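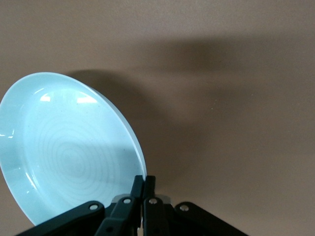 A pale blue plate held by the rim at the Prukero tableware works.

The argument about robots at work usually gets stuck on one number, the number of jobs. At Prukero that number is easy to give. The sorting room had 60 people before the arms came in and it has 60 now. Management repeats this at every opportunity, and it is true. I don't think it settles very much.

I worked in that room for two summers and still know most of the people in it. The old job was to pick up a plate, tilt it to the light, look over the glaze, run a thumb round the rim and put it on one of three stacks. A good sorter got through 2490 plates in a week. It was hard on the wrists, and Vibeke Kvaran, who was on the line longer than anyone, has the splints to show for it. She doesn't miss the lifting and neither would I.

Now an arm does the lifting and the tilting, and a person sits at a screen and confirms the grade. Two black fingers close on the edge of the plate and the sorter never touches it. Small dark specks in the glaze are passed or failed by a setting chosen upstairs. Before, they were argued over at the bench. Some of those arguments were a waste of time, but they were also how new starters learned what a second was.

The pay has not moved. The job title has, from sorter to line attendant, and the skilled grade that used to come after 2 years has quietly gone from the scale. Ívar Egilsson, the shop steward, has asked for it back. He was told there is less to learn. There may well be, but it was the firm that decided that, when it bought the system from Terkitz and sent everyone on a single morning's training.

I would keep the arms. I would also let the people at the screens change the settings and pull a plate off the line to handle it when they doubt the grade. The Henare plant has worked that way since July – the attendants there kept their skilled grade too.

Prukero says it will look at the matter once the second line is running. The sorters should have it in writing before then.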